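Home | Forums | Eating Out | Recipes | Search
Print this page | E-mail this thread

Larnton Eats Forum > Eating Out > Graltora Grill, Figueroa Street 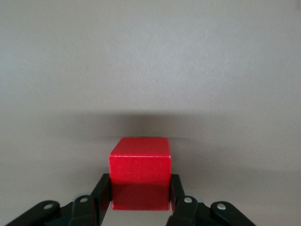

Red wooden cube, seen slightly from above

potroast_4
Went to Graltora on Sunday. Got the short rib plate and a side of beans. The rib was tender and the beans had real smoke in them. Service was slow. I would go back for lunch.

mildsalsa
We went in July and the ribs were dry. Cornbread was cold in the middle. For that price I'd go to Nurix Diner and get pie too.

potroast_4
Nurix uses canned gravy. You can taste it.

hank1133
They do not. My sister worked the line there. The gravy is made in the morning and it's gone by two.

mildsalsa
Thanks. Anyway the portions at Graltora have shrunk. The rib plate used to come with two sides.

larntonlunch
It still does at dinner. Lunch is one side. It says so on the board by the register.

mildsalsa
I went at dinner and got one.

larntonlunch
Then they shorted you. Ask next time.

hank1133
Has anyone had the brisket? Thinking of taking my dad, he doesn't like it too fatty.

potroast_4
Ask for the lean end and go before noon. Parking is bad after that.

Reply | Next thread
Contact us | Copyright Larnton Eats Forum | Back to top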